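The Ward That Was Decided by 11 Votes

Altley's east ward went to a recount in September, and the town is still arguing over what its voters were told they had to bring

By Malsha Bandara

The polling place in the east ward of Altley is the old Clirbridge school gym, and on the night of the council election it closed at 8 p.m. with people still in line. By midnight the two candidates for the seat were separated by 11 votes. A recount finished on Sunday afternoon with the same gap.

Kumudini Gazi won. Beryl Pearce, who had held the seat for two terms, lost. Turnout was 2,970, the highest the ward has recorded in a local race.
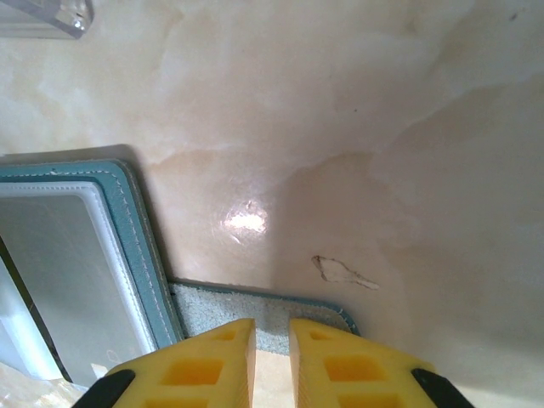
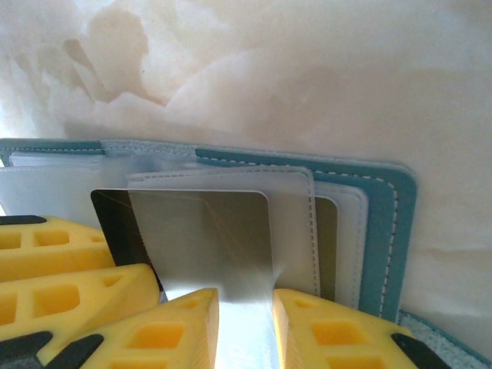
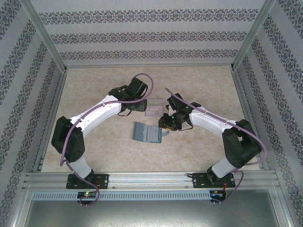

What the cards said

The argument since then has had little to do with either candidate's platform. It concerns a mailing the town clerk's office sent to every registered household in the ward in the middle of August. The mailing said voters should bring "a current identification card showing the voter's address." Town rules ask for identification, but the address doesn't have to be on it. A voter whose card shows no address, or an old one, can sign a short form at the table and vote as usual.

The clerk's office sent a corrected version nine days later. It was the same size and the same color as the first, and the change was in the second paragraph. Several people I spoke with in the ward remembered getting two mailings and throwing the second one out as a duplicate.

"I read the first one and put it on the refrigerator," said Rizwan Biswas, who rents an apartment on Seneviratne Street and moved there in the spring. "My card has my old place on it. I figured I'd missed my chance to change it and that was that."

Biswas did vote in the end. A neighbor told him about the form on the morning of the election and he walked over before work. He says he knows of two others in his building who stayed home.

How many people in the whole ward did the same is impossible to say. The clerk's office keeps a count of the address forms signed at each polling place, and in the east ward it was 37. In the west ward, which got a correctly worded mailing, the office has not released its number. It says it will do so with the full election report.

Two candidates, one complaint

Pearce filed a written complaint the day after the recount. She is not asking for the result to be thrown out. Her letter asks the council to send all future voter mailings to both campaigns for review before they are printed, and to pay for a second mailing in a different color whenever a correction is needed.

"I lost, and I've said so," she told me in her kitchen last week. "I called Kumudini that night and I called her again after the recount. But I knocked on doors for six weeks and I had people tell me at the door they weren't sure they could vote. I should have made more noise about it then."

Gazi agrees with most of the letter. She plans to put the request for the colored mailing on the agenda at her first meeting. She is less sure about having the campaigns review town mail, which she thinks could slow things down in a year with a crowded ballot.

"If there are seven people running, do all seven sign off?" she said. "What happens when one of them doesn't answer the phone?"

Both women said their own volunteers had given out wrong information at some point. Gazi's campaign printed a flyer with the old polling hours on it and pulled it after a day. Pearce said one of her canvassers had told voters they needed a utility bill.

The printer and the proof

The mailing was produced by Clikora, a print shop that has handled the town's mail for years. The owner would not be interviewed but gave me a copy of the proof the shop sent out for approval. The wording about the address is on it, and so are the initials of someone in the clerk's office.

Snædís Blöndal, the deputy clerk, said the initials are hers. The text had been copied from a page on parking permits, which do require a current address, and she did not catch it.

"I checked the dates, the hours and the name of the building," Blöndal said. "I checked those twice. I read that sentence and it looked like a sentence I'd seen before, so I kept going."

She has since written a new proofing sheet for the office. Any line that tells a voter what to bring, where to go or when to be there has to be compared with the town rules by a second person, who signs separately. The sheet was used for the first time on a notice about a school bond vote, and it caught a wrong room number.

What comes next

The council takes up Pearce's letter at its next regular session. Three members have said they support the second mailing. The cost would come out of the clerk's budget, and the clerk has asked for more money to cover it, so that part may be put off until the spring.

There is also a proposal to move the east ward polling place out of the gym, where the single set of doors makes for a slow line after 5 p.m. The library has been mentioned. So has the fire hall, though the chief has said the trucks would need to be parked on the street all day and he doesn't want that.

Biswas has updated his card. He said it took 20 minutes, most of it waiting for the one open window. Pearce has not decided whether she will run again.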